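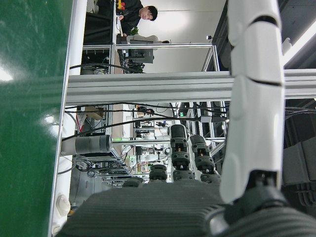

Call for participants: working group on good practice for shared robot laboratories

Zanetti is looking for people to join a small working group that will write a code of practice for laboratories where robots and people work in the same room. The code will be used first in our own laboratory at Fumham, and after that at the partner site in Clevmont. It will be free for everybody to read and copy.

Why we do this

The existing machine safety standards are good, but they are mostly written with factories in mind. In a research laboratory the work is different every week. A hand with fingers is changed for another hand, a student moves a desk, a cable gets longer. The risk assessment from last year is still in the folder and it describes a room that does not exist any more. We want to have rules for this kind of place that are short enough to be read by a new person on the first morning.

What the group will work on

The draft has 18 sections. Most of them are only headings today. The ones where we need the most help are:

Desks and workbenches near a robot – how to decide the distance, and who decides it
Cables on frames and under desks: fixing, labelling, checking
Robot hands and fingers, pinch points, what to check after a change of parts
Who may start a robot when other people are sitting in the room
Emergency stops: where to put them and how often to test them
Recording with cameras on robots, and the consent of colleagues who may be in view
Writing down near misses without blaming the person

The text should be in everyday words. If a sentence needs a lawyer to explain it, we will write it again.

Who can apply

We look for five participants. You do not need to be an engineer. We would like to have at least one laboratory technician and one person who has used robots for less than a year, because such a person still sees what the others have stopped seeing. Experience with risk assessment is welcome and we will ask you about it, but it is not a condition. You must be 18 or older and able to read and write in English. Perfect grammar is not required.

If your employer sells robots or safety equipment, you can still apply. Please tell us in the application and it will be written in the list of members.

What we ask from you

Two meetings per month, online, each of 2 hours. Between the meetings there is some reading, and each member takes care of a few sections of the draft. There is also one visit to the laboratory at Fumham, where the group will try the checklist on the real robot stations. On the visit you will get a safety introduction first, and you will need closed shoes. Long hair must be tied back and lanyards stay in the office.

The group works until the end of April. If you know already that you cannot stay so long, please do not apply for a full place – write to us as a reader instead. Readers receive the draft and send comments in their own time.

What you receive

Each full member receives 2000 euros, paid in two parts, the first after the laboratory visit. Travel for the visit is booked and paid by us. Your name will be printed in the code unless you prefer that it is not. Readers are not paid but are thanked by name.

How to apply

Send one page, in any form you like, with these points:

Your work now and your experience with robots, if any
One rule from your workplace that people follow, and one that they do not follow, with your opinion why
The sections you would like to work on
Any access needs for the online meetings or for the visit

Applications go to Li-hua Tam, secretary of the working group, with the words "Shared laboratories" in the subject line. Questions about the content of the code can be sent to Zodwa Mahlangu, who leads the drafting. Both can be reached through the contact page of Zanetti.

The last day to apply is 2 August 2023. Everybody who applies will get an answer, also if the answer is no.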